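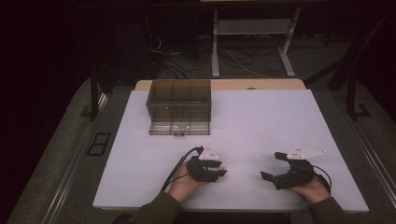 Calls & Opportunities

Wanted: people who don't believe in decluttering

2024-02-23
Posted by Somkiat Tanasarn

You have probably read that a tidy drawer will change your life. So have I. I have read it in waiting rooms, on the backs of storage bins, and in a newsletter I never signed up for. What I haven't read is a decent account of what happened to the drawer a few months later.

Drodwood is a small independent print and web magazine about household spending. We are looking for people to take part in a home organizing trial, and we would especially like to hear from doubters. If you already own a label maker and love it, you may apply, but you'll be competing for fewer places.

What we want to find out

Plenty of organizing methods are sold as if they had been tested. When we wrote to the people selling them and asked for the tests, we mostly got testimonials. A testimonial is a happy customer on a good day. It says very little about the customer who put everything back on the floor and didn't write in.

We want to know whether people who follow a written organizing plan can find ordinary things faster, whether they buy fewer duplicates, and whether any of it lasts. We also want to know what it costs them in time. An afternoon spent sorting screws is an afternoon, and the books on this subject rarely put it on the bill.

I should say where I stand. I suspect the effect is small and wears off. My colleague Kamol Inthanon thinks it is real for kitchens and nonsense for everything else. One of us will be wrong in print.

What you would do

Participants are placed in one of two groups by a draw. You can't choose your group, and please don't ask us to swap you.

The Trilwood group gets a written plan for one room of their home. It covers sorting, containers and a short weekly reset. The plan was put together by us from the advice that keeps turning up in popular books, so if it seems a bit bossy, that is faithful to the source.

The Yensuk group gets a notebook and is asked to change nothing. This is harder than it sounds. In our pilot a few people in this group got curious and cleaned out a closet, which made their results useless. If you know you can't leave a closet alone, say so on the form.

Both groups keep a log of things they looked for and couldn't find, and things they bought and later discovered they already had. Both groups get two home visits, one at the start and one at the end. During a visit we call out ordinary items (tape, a spare battery, the scissors that cut) and time how long you take to lay hands on them. We don't photograph your home without asking, and we don't grade it.

The trial ends in June.

Who can apply

You need to be 18 or over and living at an address you don't plan to leave before the trial ends. Renters and owners are both fine. Shared homes are fine if everyone there agrees to it, and we will ask them separately, out of your hearing.

You can't take part if you earn money from organizing, storage products or home staging, or if you live with someone who does. You also can't take part if you have a book on the subject coming out. We had one of those in the pilot.

If clutter in your home is a source of serious distress, please think carefully before applying. A magazine trial is no substitute for proper help, and we aren't trained to give it.

What you get

Participants who finish are paid 700 dollars. The money comes out of our subscription income. No container company is paying for any of this, though Trineo, a storage retailer, did offer to supply free bins in return for seeing the article before it ran. We said no. Participants in the Trilwood group buy whatever containers they want with their own money, or use shoeboxes, and write down what they spent.

If you drop out partway you are paid for the part you did. We would rather you quit than fill in the log from memory the night before a visit. People do this, and it shows.

You will be sent the article before publication so you can check anything said about you. You may not change the findings, and neither may I, which has already been put to me in writing.

How to apply

Fill in the form at the foot of our Calls page. It asks for your address, who lives with you, which room you would choose, and one thing you have bought twice by mistake. A sentence or two for each will do. Please don't send before pictures. They tend to be staged, and the good lighting makes them worse.

Kamol reads every application and will call you if you are on the shortlist. The call is short and mostly about scheduling. Questions about pay or privacy can go to me through the same page.

Applications close when both groups are full. If you don't get a place you will still get a reply.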